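Hevside Ranik Compact Microwave, 700 watts, white

The Ranik is the small microwave in the Hevside range and the one I end up recommending more than any other. It suits studio apartments, break rooms, guest suites, dorm kitchens, and anybody who reheats soup five times a week and roasts a chicken twice a year. It's a plain machine that does plain jobs really well, and I mean that as high praise!

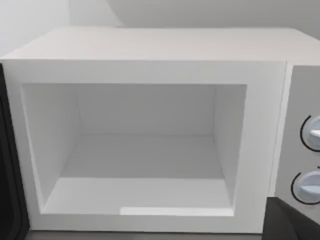
Sabine Hinrichs

I've been writing the kitchen pages here since the shop was mostly kettles, and I had a Ranik at home long before I had to describe one. So let me start with the power, which is what people write in to ask about. It's 700 watts. If you're used to a big family microwave you'll need to add time to whatever the packet says, maybe a minute on a bowl of leftovers, more on anything frozen solid. I've come to prefer it. Butter softens instead of exploding, chocolate melts without seizing, and milk for cocoa gives you a fighting chance of catching it before it climbs out of the mug.

Porridge is where it really wins me over. Half a cup of oats, a cup of milk, a pinch of salt, a deep bowl, medium power, stir halfway. Lovely every time.

Settings

There are 7 power levels and I use four of them. Level 2 is for softening butter or ice cream (ice cream needs only a few seconds, so stand there). Level 3 is defrost. Level 5 is for rice, custard, and anything with egg in it. Full power is for vegetables, soup, and drinks. The others are there if you want them, and Guoqing Xu in our repairs room swears by level 4 for reheating dumplings under a damp paper towel. I tried it and he's right - the skins stay soft and the filling gets hot all the way through.

The end-of-cycle beep can be turned off, which parents of small babies will be very pleased to hear. The instructions are on the second page of the booklet.

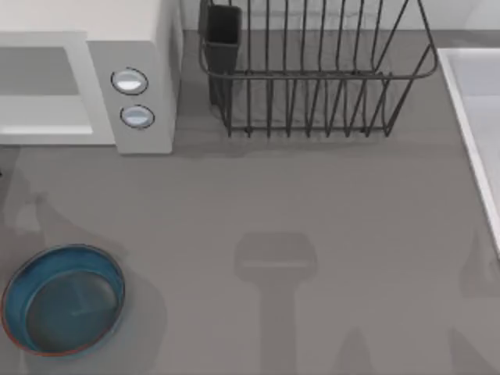

The Ranik on the counter, with a wire dish rack to its right.

Where to put it

Leave a hand's width of air on each side and a bit more above. Please don't pile cookbooks and bread on top, tempting as it is. Give it a flat, steady surface and its own outlet if you can manage it, especially in an older building where the kettle and the toaster already share a circuit. Measure your counter depth before you order and remember the plug needs room behind.

It's a countertop model only. We get asked about building it into a cabinet and the answer is no. For that, look at the Hevside Ivia, which comes with a proper vented trim kit and costs more.

Cleaning

Put a cup of water with a slice of lemon in for two minutes on full, leave the door shut for another five, then wipe everything down with a soft cloth. No scouring pads and no oven spray, ever. Dried-on tomato sauce comes off with a paste of baking soda and a little patience. Wipe the door seal too, once a week or so; crumbs collect there and the door won't close as sweetly as it should.

For covering food I like a simple vented lid, and I wash it with the dishes 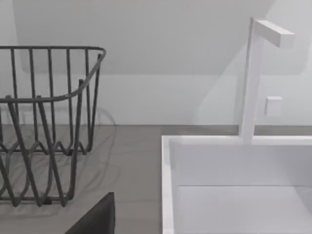

straight after supper so it's dry by morning. An upturned plate does the same job if the bowl is the right size, though it gets very hot and you'll want a mitt.

Parts and repairs

We keep spares for the Ranik and for the older Rennie. Lids and feet can be posted to you. Anything behind the outer casing has to come to us, as microwaves hold a charge even when unplugged, so please don't open one up at home. Guoqing has repaired over 58 of the two models between them and most were back with their owners quickly.

If you're replacing a Rennie, check the outlet position first, as the Ranik's cord leaves from the opposite side.

Warranty: 2 years, parts and labor
Page updated: September 15, 2019
Next delivery expected: November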